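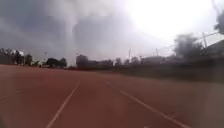
Our line-following cart lost its lane last September, and we promised in the last newsletter that we would tell you the whole story once we understood it ourselves. The cart, for those of you who are new to the list, is the little four-wheeled pacer we have been building at Meltstead, meant to trundle along ahead of a runner at a steady speed. It steers by looking for the two white lines of its lane on the red surface and keeping itself between them, and for most of the summer it did this beautifully. What it has never liked is a sky like this one, with heavy gray cloud on one side and a patch of white glare on the other, strong enough to fade the light poles and put a milky haze over the right-hand line. You and I can still see where that line goes. The cart, I'm sorry to say, could not.

It was on its third run of the afternoon at Hayes when it let go of the right line altogether. It should have stopped there and then, and that is the part we have worried over most. Instead the software (we call it Nernura, and it is usually very well behaved) guessed at where the missing line ought to be, and went on guessing for 8 seconds. In that time the cart drifted across the next lane and rolled off the track onto the grass. The runner had already dropped back and was never near it, and the only damage was a bent bumper and a cracked battery cover, but we were all a good deal quieter on the drive home than we had been on the way out.

Going back through the log took us most of a week. The guessing was put in on purpose, to carry the cart over worn spots in the paint, and it was supposed to give up after half a second. A setting changed during the spring tidy-up had taken that limit away — and none of our tests had ever hidden a line for long enough to show it.

So the limit is back, and it now lives in the motor controller where a software update can't reach it. The cart slows down as soon as it is unsure of either line, and comes to a full stop if it can't find it again. We have also added a small hood over the lens and a second stop button on the runner's wristband. Since then we have done 225 laps on the Skalumeck practice oval, many of them under poor skies, and the cart has stopped itself 4 times. I was pleased to see every one of them!

If you are borrowing one of our older carts, please bring it in for the new controller before you take it out again. The swap is free and takes an hour, and we'll happily put the kettle on while you wait.

Contact the newsletter desk | © 2022 Meltstead Pacer Project | Back to top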